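Foltance opens small-parts recovery workshop in Chisholm

Public can bring unwanted household electronics to the Iltwood Street site from March
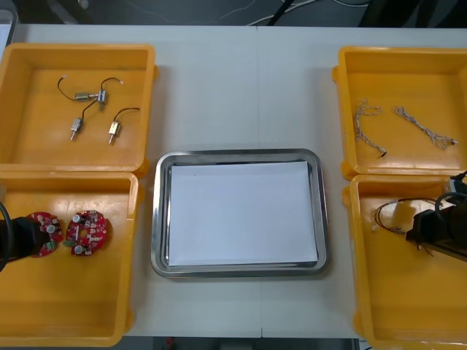

CHISHOLM – Foltance, the regional materials recovery co-operative, has opened a workshop dedicated to the sorting and reuse of small electrical components. The workshop occupies the ground floor of the former Iltwood printing works and will receive printers, fans, toys, disc players and other compact household electronics that have reached the end of their working lives.

The service, operated under the name Flurkelo, separates reusable parts from scrap before either leaves the building. Items such as small DC motors and circuit boards are removed by hand, placed in shallow plastic bins according to type, and passed to a testing bench. Parts that meet the required standard are labelled and offered to schools, repair groups and registered tradespeople. The remainder is graded by material and forwarded to licensed processors.

"Small motors and populated boards have generally gone into mixed scrap in this region, where their value as working parts is lost," said Grímur Kjærgaard, Director of Operations at Foltance. "The Chisholm workshop gives us the bench space and the storage to treat them as stock. A motor that still has its leads and connector attached is useful to a classroom or a repairer, and we intend to see that it gets there."

During a trial carried out at Foltance's previous premises, staff dismantled 263 donated appliances. Parts recovered in the trial were supplied to 27 schools and community organizations, principally for use in introductory electronics and design courses. Demand for motors with intact wiring exceeded supply throughout.

Sorting procedures at the new site were revised following the trial. Motors are now kept apart from circuit boards from the moment of removal, and leads are left at their full length wherever the housing allows. Boards are stored in a single layer to protect surface-mounted components and connectors. Bins are colour-matched to the stage of work, and trays are cleared at the close of each shift so that untested parts are never mixed with those already approved.

The workshop has been fitted out with white worktops, which staff requested to make screws, washers and short lengths of wire easier to find. Shelving has been installed for 1000 labelled containers, of which 200 have been set aside for education orders. Teachers may reserve parts by term and collect them from the counter on the east side of the building.

Residents may deliver items to the receiving door between 9:00 a.m. and 4:30 p.m. There is no charge for household quantities. Batteries must be removed beforehand where the owner is able to do so safely, and items containing fuel, refrigerant or damaged lithium cells cannot be accepted. Businesses wishing to deliver larger quantities are asked to arrange an appointment through the Foltance office.

Foltance will also offer introductory sessions in component identification and safe dismantling. Sessions are open to adults and to secondary students accompanied by a teacher or guardian. Tools and protective eyewear will be provided.

About Foltance
Foltance is a member-owned materials recovery co-operative serving Chisholm and neighbouring communities. Its programs include appliance collection, parts reuse and repair training.

Media enquiries
Communications Office, Foltance
Iltwood Street, Chisholm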